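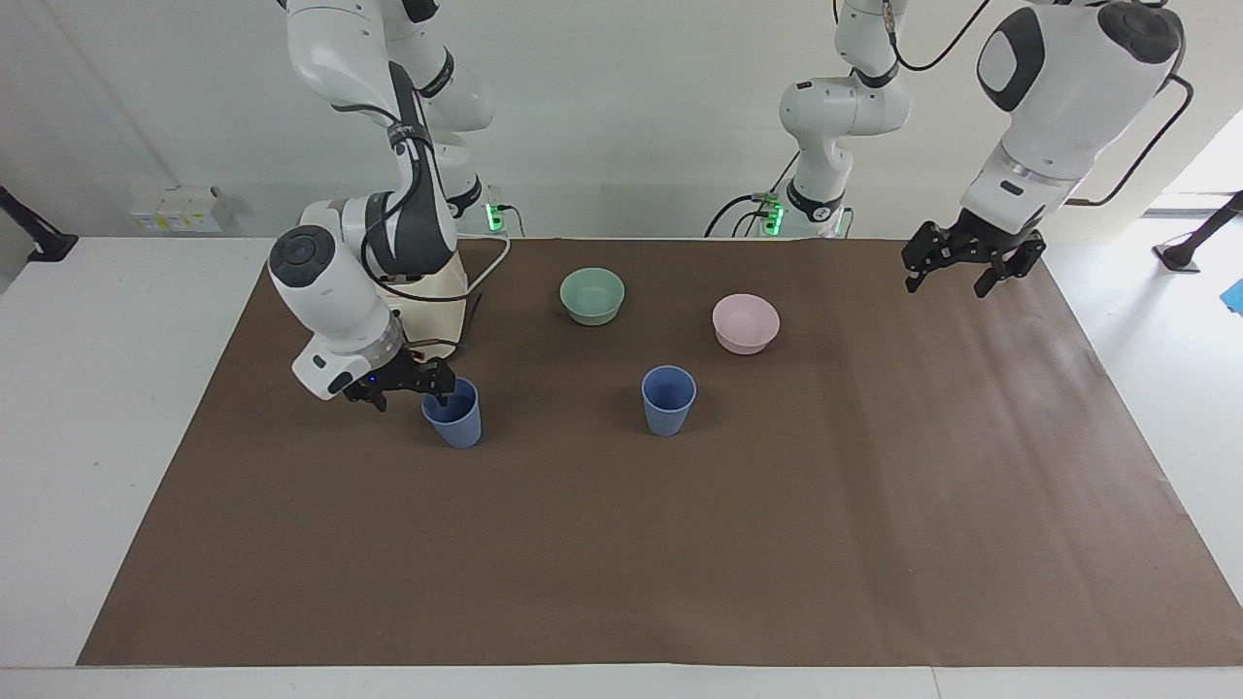 Equipment Review: Pikeo Two-Arm Demonstration Kit
Prepared by Henok Lencho, Polberg Teaching Laboratory
February 2020

1. Scope

The laboratory was asked to evaluate the Pikeo kit as a means of gathering demonstrations for its tabletop manipulation course. The kit consists of two arms with two-fingered grippers, a pair of hand controllers, the recording software, and a set of plastic tableware. Mounting hardware is sold separately. The evaluation covered setup, daily operation, and the quality of the recorded examples. Training results will be reported by the Tefera group under separate cover.

2. Setup

Installation took one working day. Both arms are mounted at the back of the table against a plain wall, which leaves the front of the work surface clear for placing objects. The manual recommends a matte covering, and the laboratory used brown paper on the white tabletop. The covering creases with use and should be replaced when the creases become pronounced. Tape is not supplied.

Cable routing is the weakest part of the design. Power cords leave the bases at table height and come down onto the work surface, and the clips provided did not hold them. Purchasers should plan for their own cable channel. Daylight from one side also produces a sheen on the paper, and the laboratory now lowers the blind before the first recording of the day.

3. Recording

The principal task used blue cups and two bowls, one pale green and one pale pink. The operator grasps a cup by the rim, lifts it, and sets it in the bowl named on the screen. Starting positions are varied between recordings according to a printed list.

Over the evaluation period, 6 operators recorded 400 demonstrations. Of these, 214 were accepted without edits. The remainder were trimmed, relabeled, or discarded. The most frequent fault was a hesitation above the cup while the operator judged the height of the fingers. A learning system trained on such recordings may reproduce the pause, and operators were instructed to repeat any attempt in which it lasted more than 5 seconds.

The rim grasp deserves particular mention. One finger must enter the cup while the other remains outside, and the tapered shape leaves little tolerance when the wrist is tilted. New operators needed a full session of practice before their recordings were usable. The bowls are shallow and presented less difficulty as targets.

Work with both arms is supported, but the idle arm must be parked by hand in the software before each single-arm recording. If this step is missed, small movements of the second controller are stored with the example. A lock setting would be a welcome addition.

4. Software

The review screen is plain and quick. Recordings can be replayed at half speed, marked, and exported in batches. Labels may be corrected after the fact, but there is no record of who made the change. The laboratory kept a paper log for this purpose.

The older Hostow kit, which the laboratory has used since December, offers better search across past sessions. Its controllers are heavier, and operators reported tired wrists after long sessions.

5. Findings

The Pikeo kit is suitable for teaching laboratories that intend to collect short, repeated tasks with light objects. It is recommended for purchase, provided that cable management is budgeted separately and that operators receive supervised practice. It is not recommended at present for sites where several people edit the same set of recordings.

Related items
Equipment Review: Hostow Hand Controllers
Guidelines for Labeling Demonstration Recordings
Tefera Group: Notes on Rejected Examples
Table Coverings for Manipulation Tasks
Loan Request Form, Polberg Teaching Laboratory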